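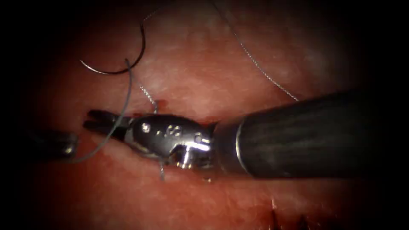
The planner asked for help at ten past four in the morning. Hayley Furnival read the log line twice.

HOLD. Thread label ambiguous. Confidence below threshold.

Penrose had never held before. It had been written to choose, and for 249 trials it had chosen, sometimes badly. Ewan Halliday had added the hold state in November, over Clive Kettle's objections, and then left it switched off in the config.

She opened the config. It was still switched off.

"It's timed out," said Fuseini Tetteh from the next desk. "The segmenter stalled and the planner got nothing."

"The segmenter's fine. It's returning 2 hypotheses a cycle. Same thread, or different threads."

"Then it should take the better one."

She scrolled back. The joint controller was keeping position, with commanded and measured angles in agreement. Upstream, the planner had generated 128 grasp candidates, scored them all and discarded them all. The cost weights were the ones she had committed herself. With those weights, one candidate should have won.

"Rerun the scoring offline," Fuseini said.

She did. Candidate 41 won, clearly. She ran it again and it won again.

On the live machine, the hold counter passed 2,000 cycles. A second line appeared under the first.

HOLD. Request operator label.

Hayley pulled the keyboard closer and began, slowly, to mark the thread.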